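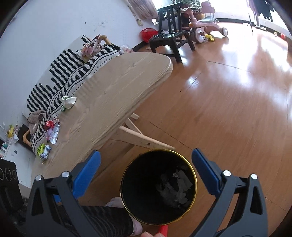

The width head trained on the Fonomon home set still overestimates jaw opening when the object is close to the camera and seen from straight above. I reran it on the handheld clips with the wrist view only, no depth, same checkpoint as in November. Round objects are the worst group. With a black cup between the blue pads, the gold rim gives the network a clean ellipse to fit, but the body under it is dark on dark and the lower wall is lost. The network then takes the rim as the contact width, even when the pads are set to close lower down, where the cup may be narrower. On boxes and bottles the same checkpoint is fine.

Genalyn Dimaculangan wrote:
> Before we change the loss again, can someone check whether
> the width error is a label problem or a view problem? The
> labels come from the finger tags, and I have seen the tags
> drop out when the jaws are near full open. If the last good
> value is held through the dropout, the label will read wide
> and the network is only learning what we gave it.
>
> Also, is the error still there if the background is masked?
> The home clips have a lot going on behind the jaws compared
> with the bench clips from Keskin.

Taking these in order.

Labels. I pulled 1,000 frames from the home set, all with the jaws more than half open, and compared the tag value with a width measured by hand between the pad faces. A held value shows up in 67 of them. That is a real fault and I have a patch for it (interpolate across gaps of up to 9 frames, drop anything longer). Retraining with the patched labels removed the spikes at the start of each grasp but left the offset on round objects where it was. So the tags explain the spikes and nothing else.

Background. I masked everything outside a box around the jaws and ran the same frames. The offset on cups did not move. It did move on small flat items, wrappers mostly, where the unmasked network was picking up edges from other litter on the table. I would keep the mask as an option and leave it off by default, as it costs us the floor and furniture cues that the pose head uses.

That leaves the view. Valter's suggestion was to feed the network a short window instead of a single frame, so the approach gives it some parallax on the wall of the object. I tried a window of 9 frames at 64 pixels on the short side. Error on round objects came down to the level of the boxes. Latency is worse than I would like on the Eltel board, and I have not profiled it properly.

Two things I have not done. The window model has only seen one random seed. And I have no clips where the approach is from the side, so I can't say if the single-frame model is wrong there too. Odette, if the Noltitz recordings include side approaches, I could use a small batch.

The label patch is on the branch width-gaps. Please don't merge it until Inès has rerun the pose numbers, the frame count per clip changes and her split file indexes by frame.

Rostam Esfahani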